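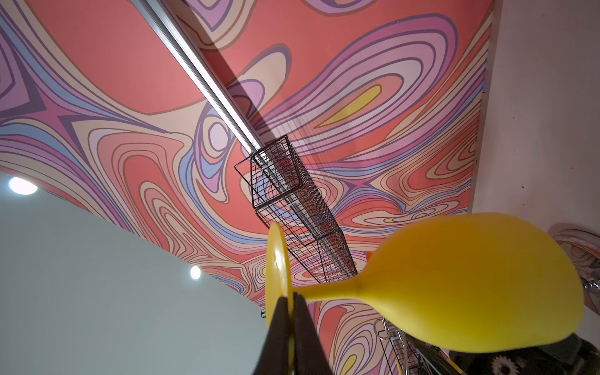

Tremville, 13 November 2021

Opening inspection, community hall and kitchen, Ondico building
Inspected by: Thiện Dương
Present for the tenant: Nông cooking group
Last inspection: March

Marks used: OK = no action. FIX = repair before next use of this item. WATCH = acceptable now, look again at next visit. N/A = does not apply.

Please read the comments also where the mark is OK. Sometimes I write there a small thing which has no mark of its own.

1. ENTRANCE AND WAYS OUT

1.1 Main door opens fully and closes by itself: OK
1.2 Side door opens from inside without key: FIX
Comment: The door opens, but the push bar must be pressed two times. An adult can do it. A child or an old person in a hurry may think it is locked. The spring on the left end of the bar is weak. Ask the locksmith to change the whole bar, the spring was already changed once in March.
1.3 Path behind side door is free: FIX
Comment: Six folding chairs and a bag of road salt were standing there. We moved the chairs together during the visit. The salt is still there and must go to the shed.
1.4 Exit signs lit: OK
1.5 Emergency lamps work on test button: WATCH
Comment: The lamp at the coat rack gets weaker before the end of the test. The battery will need changing soon.

2. FLOORS, WALLS, CEILINGS

2.1 Floor is dry and without loose parts: OK
Comment: The metal strip between hall and kitchen has one new screw with a high head. I could feel it through my shoe. Please turn it in deeper.
2.2 Mats lie flat: FIX
Comment: The corner of the entrance mat is curled up. Tape is not a good solution, the old tape is the reason the corner is dirty and does not stick. Buy a heavier mat.
2.3 Ceilings, paint and surface: OK
Comment: I have no remark on the painted ceiling. The coral and purple waves are on my list only as a surface. If it is ever cleaned or touched up, please ask the painter first which product to use, and write the answer in the building book. In Plikilville they washed a painted wall with kitchen cleaner and it became sticky.
2.4 Stains or drips from above: OK
2.5 Handrail on the three steps: WATCH
Comment: It moves a little when I pull it to the side. The lower bracket is the one which moves.

3. KITCHEN

3.1 Gas valve can be reached and is labeled: FIX
Comment: It can be reached. The label is there but it is written with a pencil and I needed my flashlight to read it. Make a printed label.
3.2 Hood filters clean: FIX
Comment: Two of the filters are clean and the third is not. I was told that the third is difficult to take out. This is true, I tried it. The rail is bent. Please have the rail straightened, and until then do not fry with much oil on that side.
3.3 Fire blanket on the wall: OK
Comment: Now hanging beside the door and not over the stove. Thank you for moving it.
3.4 Refrigerator temperature written down daily: WATCH
Comment: The sheet has empty places on the weekends. If the kitchen is closed, write "closed". An empty place can mean two different things.
3.5 Knives stored safely: OK
3.6 Hot water at hand sink: OK
Comment: Soap was present. Paper towels were on the shelf but not in the holder. The key of the holder is lost.
3.7 First aid box complete: FIX
Comment: The burn gel is expired. There are enough bandages. The scissors are missing, and I saw similar scissors in the drawer with the string, so please check if they are the same ones.

4. ELECTRICITY

4.1 Panel is closed and free in front: OK
4.2 Breakers labeled: WATCH
Comment: Number 10 says "stage" but there is no stage anymore. We switched it off and the coat rack light went out. Correct the label.
4.3 Extension cords: FIX
Comment: The rice cooker and the water boiler were on the same cord. Each of them must have its own wall outlet. The cord itself is not damaged and may be used for lamps.
4.4 Outlet covers whole: OK

5. PEOPLE IN THE ROOM

5.1 Maximum number is posted: OK
Comment: The sign says 100 persons. This is for standing. For tables and chairs the number is lower and it is not posted. Please request it in writing from the city and hang it beside the first sign.
5.2 Evacuation drill done this year: FIX
Comment: Not done. It can be short. Do it on an evening when the cooking group is there, with the stove off.
5.3 Emergency telephone numbers are posted: OK

6. COSTS AND DATES

The locksmith and the new mat together are estimated at $700. The other points are small, and most can be done by the house itself. Points 1.2, 1.3 and 4.3 come first. For 1.3 and 4.3 I ask that they are done before the next cooking evening. I will come again when the push bar is changed, please call me two days before.

Copy to: Ondico building office, Nông cooking group, folder in kitchen

Signed: Thiện Dương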